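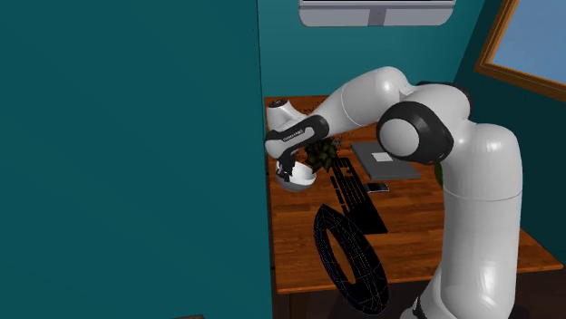
Simulated view of the desk cell, gripper on the rim of the bowl.

JORNDALE, Thu 19 December - The Yazzie desk cell at Miltex is running again after two days down, and the simulated copy of it is back in step with the real one. Mostly. A wrist cable got replaced, the gripper came off and went back on, and then everything that depends on where the gripper sits had to be set up again from the start.

Miltex uses the cell to work on clearing desks. Picking up bowls, moving them, setting them down without dragging them through whatever else is out. One white arm, one wood desk, a two-finger gripper. Every job gets tried in the simulated room first, and if it goes through clean there it gets sent to the arm.

That only works when the two match. On the first morning they did not.

Jalen Quintanilla, the technician who looks after the cell, came in to find the arm stopped partway through its warmup with a gripper fault showing. Cleared it, got it again. Cleared it, moved the wrist by hand, got it a third time with the wrist turned to the same spot.

"Once it does it in the same place every time you can quit guessing," Quintanilla said. "It's the cable."

It was the cable. The jacket had worn through on the inside of the bend, where it passes the last joint, and you could only see it with the wrist rolled all the way over. The new one cost $585 and came the next day. The old one had been on since March.

Getting it in was the short part. Power off, arm parked low with the hand over the desk so nobody has to hold it up. Cable clips off from the wrist back to the elbow. Four screws at the hand, gripper off, old plug out, new plug in, screws back in crossways and snug before any of them go tight. Quintanilla leaves a bit more slack at the wrist now than the last install had, and he moved one clip farther up the forearm so the bend is wider.

Then the checks. Wrist through its whole range at slow speed, both directions, watching the cable. Gripper open, gripper closed, again with the wrist turned over. No fault.

The trouble came after. When the hand goes back on it never sits in quite the spot it was in before, and on this job that matters. The fingers take the bowl by the rim, one inside and one out. A little low and the fingertip pushes on the side of the bowl and tips it. A little high and they close on air or catch the edge and let it slip.

So the tool point had to be taught again. Quintanilla did it the usual way for this cell - a pointed pin fixed to the desk, fingertips brought to it from several directions, readings saved, worst one thrown out and done over. He did the set twice. First go had one reading he didnt like, from the side nearest the wall, and he said he'd rather spend the extra half hour than chase it for a week.

With the new numbers in hand it went over to Trinity Halvorsen, who keeps up the simulated room. She runs it in Fekedar, the software Miltex has used for all its desk work.

Her side of it: new tool point typed in, gripper model shifted to suit, payload checked, joint limits at the wrist pulled in slightly on account of the wider cable bend. The limit was the one that nearly got missed. The simulated arm has no cable on it and will happily roll its wrist past the point where a real one starts to pull.

"It'll do anything you let it," Halvorsen said. "You have to tell it about the stuff that isn't drawn."

She also went over the desk itself. The simulated one is dressed with ordinary things, a keyboard and a phone and a closed laptop, a potted plant near the corner where the bowl gets handled. They are there to be avoided. Plant is the hard one. A path that clears the leaves with the hand straight down may not clear them with the hand tilted, and a bowl held by its rim tends to want tilting.

After that she replayed the saved runs. All 379 of them, overnight, against the new settings. Most went through as before. Seven did not, and those were all the same kind of run - bowl picked up at the near left corner of the desk, wrist rolled close to its old limit. With the limit pulled in, the arm can't get to them the same way.

Those have been set aside. Halvorsen is working out a different approach for that corner, coming in with the elbow higher and less roll at the wrist. Two of them already pass. The rest stay switched off on the real arm until they do.

First real pickup after the repair was Wednesday afternoon. Half speed, Quintanilla standing at the stop button, a folded towel on the desk under the bowl. Grip was good. Lift was good. On the set down the bowl touched slightly early and rocked, so the desk height got measured again and corrected in both places. Small change. Next one went down flat, and so did the ones after it.

Speed is being brought back up in steps. Half on Wednesday, three quarters this morning, full speed not before the end of the week if the gripper stays quiet. The log gets looked at after every block of runs instead of at the end of the day.

A few things are changing in how the cell is looked after:

The wrist cable goes on the monthly check. It was on the yearly one. Wrist rolled all the way over, flashlight, look at the inside of the bend.

A spare stays on the shelf. Most of the lost time was waiting for a delivery.

Tool point gets checked against the pin any time the hand comes off, even for a minute, and after any bump. The pin mount is staying bolted to the desk with a cap over it so there is no setting it up fresh each time.

Any change to the real arm gets written on the sheet by the cell door, and Halvorsen signs it once the simulated one matches. Until both names are there the arm runs at half speed. That rule was in place before but it was more of a habit, and the clip move on this repair would of gone unrecorded if she hadn't asked about the limit.

Finger pads were changed too, though they weren't due. The hand was off anyway. The old pads had a shiny strip across the middle from gripping rims in the same place over and over, and Quintanilla thinks that may explain some slips logged earlier in the month. Too soon to say. The new pads are the same type and he wants to see them get through a full block before he calls it.

Pad change means the grip force needs another look, since fresh ones hold harder. It has been turned down a notch for now. Simulation uses a single grip setting for all bowls and hasn't been touched, and Halvorsen said she would sooner leave it until the pads have worn in a bit than keep moving it around every few days.

The arm's own joints were fine. Brakes tested, no noise at the elbow, base bolts checked with the torque wrench and none had moved. The emergency stop was pressed from the front of the cell and from the door and worked from both.

Visits to the Yazzie cell that were called off this week are being moved, and anyone with a slot should hear from the Miltex front office. Groups will stand behind the line while the arm is still being stepped up. Outside teams with desk jobs waiting in Fekedar don't need to send them again, but anything built on the old tool point should be opened and saved once with the new settings before it goes in the queue. Jobs that reach for the near left corner will be held.

Quintanilla kept the old cable. It is taped to the inside of the cabinet door with the worn spot circled in marker.

Filed under: Robotics / Shop Floor / Maintenance

Recent items
Miltex adds evening hours for outside teams
Fekedar settings: what to save before you update
Jorndale shop floor gets new lighting over the test cells
Finger pads, soft or hard? Notes from the Yazzie cell
Parking changes at the Miltex side entrance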